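Marngate Hobby Workshops
Painting Small Resin Figures, Session 2: Priming and Base Colours
Handout, 2025-02-04

Welcome back, everyone! I hope the cleaning and filing from last time didn't put you off, because we're now getting to the part most of you signed up for (paint, at last). Please bring your figure with the mould lines already scraped back. If you're still fighting with the gap at the shoulder, come a little early and we'll fill it together.

Priming
I use the grey Jeltico primer for nearly everything, although white is kinder under yellow and red. Shake the can for a full 2 minutes, and yes, I know that feels like forever. Spray outdoors in short passes from a decent arm's length and turn the figure between passes. Two thin coats, please, and leave it overnight before you touch it, however tempting it looks.

Mixing your base colours
Start with the largest area, usually a coat or a cloak, and work inward to the face. Thin the paint until it flows off the brush like milk. For the Zakow cavalry figure, most of us will want a warm brown for the saddle, and I'd encourage you to look at real browns around the house before reaching for the pot marked "brown"! They are often much more orange than we remember. 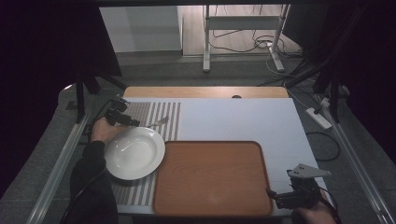
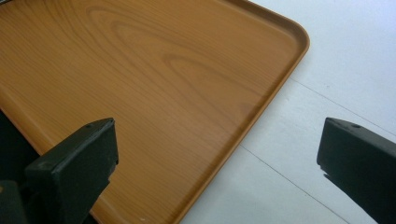
Both views: orange-brown wood grain on a tray.

Brushes
One good size 1 will serve you better than a jar full of tired ones. The Barbieri sable is lovely if you'd like to treat yourself, but a synthetic is fine for base coats. Never leave it standing in the water, and reshape the tip with your fingers when you've rinsed it.

For next time
Have all 5 base colours blocked in, with the eyes left alone for now. Practise a few thin lines on scrap card if you get the chance. We'll begin with washes, so bring an old palette and a rag you don't mind ruining.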